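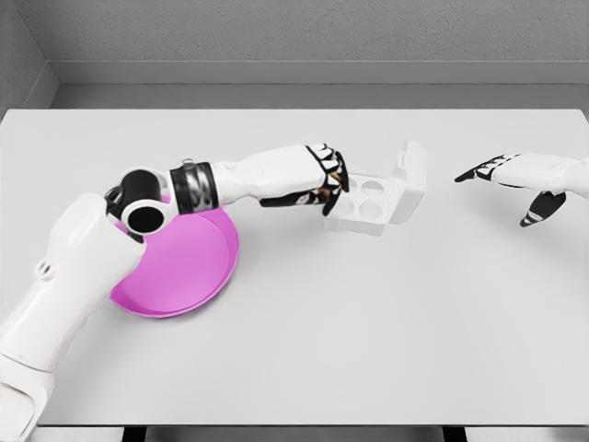 Kenneth Rutherford wrote to us in July to say that a two-handed cell is only as good as its zero marks, and that anybody who starts with the clever software before checking where the joints think they are deserves the week they're about to have. We've pinned his message up over the bench. He's right, and it's more or less how we work, so it seemed a good way into a page about who we are.

## Who we are

Cerkunach is a small workshop in Verthorpe. We set up, look after and mend one sort of machine: bench cells with two arms and two jointed hands. We used to take on anything with a motor in it (conveyors, a bottle capper, once a very sorry car park barrier) and we enjoyed a lot of that, but the hands won. There is so much going on inside a finger! If you've ever had one apart on a tray and got it back together with the same number of screws, you'll know the feeling.

Our own cell is called Egan. Egan lives at the back of the workshop, and also on our computers, as a model with the same arms, the same hands and a plain grey table. Nearly every job we do gets tried on the model first. White arms, black joints, a pink plate and a white tray with four wells and a hinged lid: after a few years of looking at these on a screen we're all quite fond of them.

## The model comes first

When we take on a cell, the first thing we build is its twin in simulation. We put in the table at its measured height, the walls if there are any, and both arms on their mounts. Then we add a few things to handle. We like the tray as a test piece. It's pale, it's low, and it sits on a pale table, so a sloppy setup shows itself quickly. One hand goes over an edge, the other waits in the air off to the side with its fingers open, and we stop there and look hard at the gaps.

Is the elbow too near something else on the table? An arm reaching right across a bench will pass over whatever is in between, and it's easy to watch the fingers and forget the big lump of joint coming along behind. We put a plate under the arm's path for exactly this. If the elbow clears the plate on the model with room to spare, we carry on. If it looks tight we move the mount, which on screen costs a cup of tea and on a real bench costs an afternoon and somebody's back.

The settings file for Egan has 237 lines in it. That sounds a lot, and it is, but most of them are limits: how far each joint may turn, how quickly, how hard it may push before it has to give up. Every line has a note beside it saying who changed it last and why. Some of the notes are longer than they need to be. One is a recipe for parkin. We have left it in.

## Setting up on the bench

Once the model behaves we go to the real thing. The order hardly ever changes:

1. Level the table and bolt it down. Check it again after the arms are on, as the weight will shift it.
2. Fit the arms, leave the hands off, and run the cables with a loose loop at each elbow.
3. Set the zero marks, joint by joint, starting at the base. Write them down on paper.
4. Fit the hands. Move every finger by itself, slowly, both ways.
5. Load the limits from the model, then halve all the speeds.
6. Let one arm move with the other parked. Swap over. Only then let both go.

Step 3 is where the time goes. The arms come with marks on the casing, and they're fine as a starting point, but casings get knocked and refitted and we have seen marks that were a good way out. We use a pin and a dial gauge and do it twice, with two different people. If the two sets don't agree, both people make a drink and start again.

Step 6 is the fun one - everybody drifts over from their own bench for it, whatever they claim to be doing.

After that comes the long run. A new cell has to go over 168 hours without a fault that needs a person to clear it, and yes, the clock goes back to nothing if it trips. We've had one trip on the sixth night. Loose connector. We were not at our best that morning, but the connector got a proper clip and we've fitted the same clip to every cell since.

## Looking after a cell

A lot of our week is visits. The biggest of our regular ones is at Pamdale, where there are nine cells in a long room with good windows and a kettle we're allowed to use. A visit there goes roughly like this, cell by cell.

We start with our ears. Each joint has its own sound and you get to know them: a wrist that has begun to tick wants looking at well before the software notices anything. Next the fingertips. They take all the wear, and a shiny tip won't hold a thin edge like the rim of a tray, it just slides off and the hand closes on air. We swap tips in pairs across the hand so that the grip stays even.

Then the cables at the elbow, then the bolts at the wrist collar, checked with a torque driver and marked with a dab of paint pen. (Blue this year. It was orange, but the orange ones dried up.) Then the zero marks again, against the paper copy. If a joint has crept we reset it and put the old number in the book beside the new one. A joint that creeps the same way three visits running goes on the list to come out.

Last of all we run the tray job at half speed and compare it with the same job on the model, side by side. When the two drift apart it's nearly always the real cell that has changed, though we did once spend most of a day hunting a fault in a perfectly good arm before finding that somebody here had nudged the table in the model and saved it. The file is locked now!

## Repairs

Hands come to us by post, arms we go out to. If you're sending a hand, please take it off at the wrist and leave the fingers alone. Curl them in gently if they'll go, pad the thumb well (thumbs stick out and get bent more than anything else) and put a note in the box telling us what it was doing when it stopped. "Stopped working" is a hard note to do much with. "Middle finger hangs when it opens after lunch" is a lovely note, and found us a sticky bearing in ten minutes.

We keep the old parts for you and send them back in a bag with labels, unless you tell us to bin them. We'll also send the pages from the book, so you can see which joints were measured and what they read before and after. People do ask whether they can mend the fingers themselves. You can! We'd love you to. Ring us first and we'll tell you which screw has the spring behind it.

## Come and see us

Visitors are welcome most Thursdays. You can have a go at setting a zero with the pin and gauge, and you can move Egan about on the model, where there's nothing you can break. School groups usually want to make the two hands shake, so we have a slow, safe version of that ready, and grown-ups usually want it too once the children have finished.

We're also glad to look over a layout for a cell that doesn't exist yet. Bring a sketch and the table height. If you know the size of the things you'll be handling, bring those as well, or better still bring one of the things.

The workshop is up the ramp at the back of the yard in Verthorpe. The bell is loud on our side and silent on yours, so give it one push and wait.

Page last changed Dec 29, 2018. The paint pen colour and the list of steps are up to date, the opening times on the door are older than this page, so go by what it says here.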